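About Us

Distmont makes and sells small white boxes. We have tried to find a more exciting way to put this, and paid a branding agency called Brollier to try as well, and they came back with "containment solutions." We thanked them and kept the boxes.

Who we are

The company was started by Tahira Niazi and Irfan Qureshi, who met while working for a parts distributor where the shelving was excellent and everything on it was in the wrong place. Irfan's job was to find things. Tahira's job was to explain to customers why Irfan hadn't found them yet. They left in the same month – it was May – and rented a unit behind a tile showroom with one loading door and a heater that could be heard but not felt.

Their first product was a drawer divider. It sold badly, mostly to relatives. The second was a stackable tray that stacked very well and then could not be unstacked, and a few of those are still holding up one end of the workbench. The third was the block, and it is the reason there's a page here for you to read.

What we make

Our catalog has 33 items in it, which sounds like a lot until you see that 14 of them are lids. The rest are blocks, posts, trays and open-fronted bins, all in the same white plastic. Customers ask for other colors fairly often. Danish Awan, who runs the molding side, has a folder of these requests and describes it as light reading.

The marked pieces are the ones people tend to know us for. Each carries a square black-and-white tag on a flat face, so that a camera can tell which piece it is and which way up it's been left. Before that we used handwritten stickers. Anyone who has tried to read Sohail Bajwa's handwriting will understand the appeal of the new system.
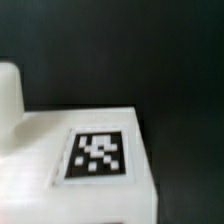

Tag on the top face, post at the side, dark background.

Getting a flat top was harder than it looks. Plastic likes to sink a little as it cools, and a tag on a dished surface catches the light in all the wrong places. Danish went through 12 versions of the tooling, and he can still tell you what was wrong with each one. Version seven comes up at most company dinners.

We round the corners slightly. There was a sharp-cornered version, briefly, and it was popular with everyone who didn't have to pack it.

The bins

The open-fronted bins came later, at the request of a customer called Nikolovski, a repair shop with more screws than it could account for. They wanted to see what was in a bin without lifting it down, and they wanted walls thick enough to survive being dropped by the same person repeatedly. We made them a batch and then kept making them. They're now the biggest seller we have, a fact Irfan mentions whenever the drawer divider comes up.

Tags can go on the front lip, on the outside wall, or on both. Most people order one and come back for the second after they've turned a bin sideways on a shelf.
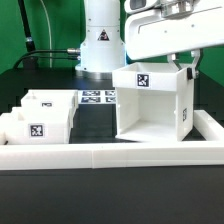 Open front, thick walls, tags on the lip and the right side.

How we test things

A box is a simple object and we test it in simple ways. We load it, lift it, tip it, put it down somewhere it shouldn't go and see if it minds. Atif Sandhu looks after this. Before joining us he spent years inspecting elevator doors, and he brings the same general mood to a storage bin. A new design goes through 30 rounds with Atif before it gets a catalog number. He has rejected two of our favorites, and was right about one of them.

He also keeps the shelf of failures, which visitors are welcome to look at. It includes a tray that warped into something like a saddle, a lid that fits nothing we have ever sold, and the only surviving sample of the Festotora, a folding organizer that Tahira named on vacation and that nobody in the building could refold.

Where we are now

Nearly everything still happens under one roof. The molding machines are at the back, packing is by the loading door, and the office is upstairs, where the heat from the machines finally makes the old heater unnecessary. Sohail handles orders and repairs to the coffee maker, and will answer the phone if you let it ring.

We don't have a mission statement. Brollier wrote us one, and it used the word "journey" twice, so it lives in a bin (open-fronted, tag on the lip) under Tahira's desk.

Visiting and ordering

You can visit if you call first. Parking is shared with the tile showroom and they are stricter about it than we are. Small orders go out from stock. Large ones depend on what Danish has in the machine that week, and Sohail will give you a date and usually mean it. Samples are free for schools and repair shops, one per item, lids included whether you want them or not.

Page last updated 25 January 2025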